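Gripper shootout, bin picking, round two
Gallery page, posted Jul 21, 2024
Photos and notes: Wilfredo Agbayani. Test scripts and most of the patience: Soo-ah Baek

Quick page, will tidy up later. A few people asked what the bin setup looks like after the first round of results went out, so here's the picture plus the notes I'd normally leave in the log. Three grippers, same arm, same bin, same mix of junk. Everything scored by one script so no arguing.

The contenders:

Losten parallel, the narrow one. Two fingers, short stroke, our baseline since November.
Suniro soft three-finger. Air driven. Big footprint.
Kang suction, single cup, swapped between the small cup and the bellows cup.

Controller side is Bemisard for all of them, same motion limits, same approach height. We did NOT retune per gripper. Yes I know. Soo-ah wanted to, I wanted to go home at some point in the summer.

Total attempts logged: 1,234. That's all three grippers together, not each. Of those 353 were thrown out for planner timeouts or me hitting stop. Remaining ones are what the comments below are based on.

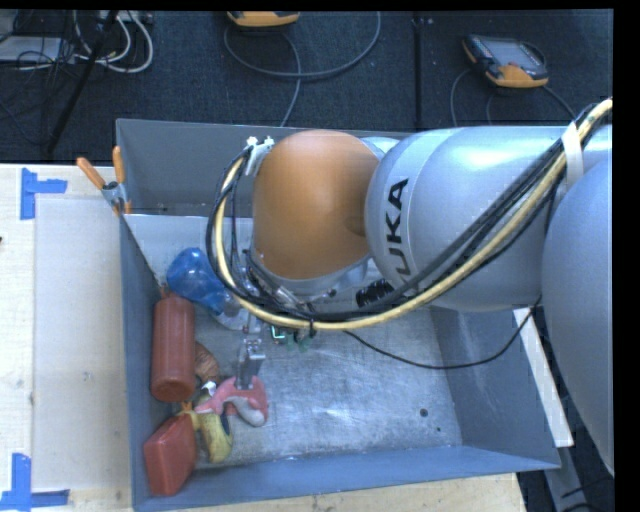

Losten parallel first, it's the one with the longest history here and the one I'd still reach for. Skinny fingers win in clutter, simple as that. The orange-domed KUKA does the carrying for all three rounds so reach and payload never came into it. What matters is the last couple of inches. With the tip down at something like that pink branching thing, and the rest of the pile shoved up along the left side of the bin, a narrow gripper can get between parts and a wide one can't. Cable routing is the ugly bit. The fat yellow one and the black bundle swing under the wrist and you have to keep them in mind whenever you pick a wrist angle near a wall. The thin black cable drooping over the bin is on my list. Has been on my list a while.

More on the Losten, in no order:

Grasp on the flat-sided block type stuff: boring, good. Almost never a surprise.
Grasp on cylinders lying against a wall: so-so. One finger needs to go where the wall is. The planner keeps proposing it anyway.
Anything knobbly: depends which knob. The script scored a lift and drop under 3 seconds as a fail and that hurt it a lot on the odd shapes.
Finger pads wear. Swapped them once mid-run, marked in the log, no visible jump in the scores afterward so I kept both halves together.

Suniro soft three-finger
Lovely on round things. Really lovely. Closes on whatever is there and the exact pose hardly matters, which saves you from a mediocre camera estimate. Then you get to the corner of the bin and it's hopeless. The fingers open too wide, touch the wall, fold, and you come up with nothing or with two parts at once. We counted double picks as fails. Soo-ah thinks that's harsh for some uses (kitting, say, where a second part could be shaken off) and she's probably right, but the rule was written down before we started so it stays.

Also slow. The air has to go in and come out. Not terrible by itself but over a long run you feel it. And the noise. Hiss, click, hiss, click, all afternoon.

Kang suction
Fastest by a mile when there is a flat or smooth face pointing up. Straight down, grab, gone. Small cup beat the bellows cup on hard plastic, bellows beat the small cup on anything tilted. No single cup did well on the full mix and changing cups by hand between picks is cheating, we both agreed on that after maybe ten minutes of doing it.

Ridged surfaces kill it. Toy figures kill it. You hear the leak before the sensor reports it. Soo-ah added a check on the vacuum curve so a bad seal aborts early, and that bought back a fair bit of time, though a quick fail is still a fail in the table.

Cameras, briefly
Fixed view for this round, not wrist mounted. Wrist camera gets you closer but then the gripper is in your own picture and each of the three blocks a different chunk of it, so the comparison turns into a camera comparison. Fixed was fairer. The cost is the arm hiding the parts during approach. We capture with the arm parked out of the way, plan, then go in blind for the last stretch. Works fine until a part rolls.

Depth on bare metal is a pain. The floor of the bin is scuffed up and throws back whitish reflections, and the depth map gets holes or little phantom bumps there. The planner then tries to pick a bump. Both clear and shiny parts are bad too, for the same reason or a cousin of it. I've got a mask on the floor plane now and that fixed most of the phantom picks. Clear plastic is still a coin toss. If anyone has a cheap answer that isn't "spray it with powder" please write.

Controller notes
Bemisard was steady. Two complaints. The force threshold is one number for the whole move, so if you set it low enough to be kind to the soft fingers, the Losten stops early every time it brushes a neighbor part. We settled in the middle and everyone was a little unhappy. Second, the log timestamps come from two clocks and they drift. Soo-ah wrote a fix that lines them up on the gripper close signal. Ask her for it, it's short.

Hand jogging between runs is done off the pendant. Slow mode only. I bumped the bin wall once with the Suniro mounted, no damage, but had to re-zero and redo a set of 18 picks. Those are gone from the totals, along with the rest of the tossed ones.

Keeping the bin in the same spot matters way more than I figured. A shift you can barely see is enough to turn wall picks into wall hits. Check it at the start of every session, and again after lunch. Parts get tumbled back in between runs, never placed. Placing them by hand makes every gripper look great.

Where it ended up
Mixed bin: Losten on top, Kang second, Suniro third.
Smooth parts only: Kang, easily.
Round or squishy parts, away from the walls: Suniro.
Fewest resets by a human: Losten again.
Least annoying to mount: Kang. Two hoses and done. The Suniro took me most of a morning and I put the plate on backwards the first time.

Would I buy the Suniro again? For a different bin, yes. Something wide and shallow with low sides. In a bin with real walls and a pile that drifts to one edge it's the wrong tool and no ammount of tuning will change that. The Kang I'd like to try as a second tool beside the Losten fingers, suction for the easy top layer and fingers for whatever is left. Soo-ah has a sketch of a bracket. It's on the back of an envelope but it's a sketch.

Next round
Retune per gripper, finally.
Longer fingers on the Losten, same width.
Separate scores for wall picks and open picks, teh combined number hides too much.
Double picks logged as their own thing.
Reroute that cable.

Raw logs are with Soo-ah, she'll share them if you tell her which gripper you're after. The planner timeouts are in there too, in a separate folder, file names are a mess, sorry.

W.A.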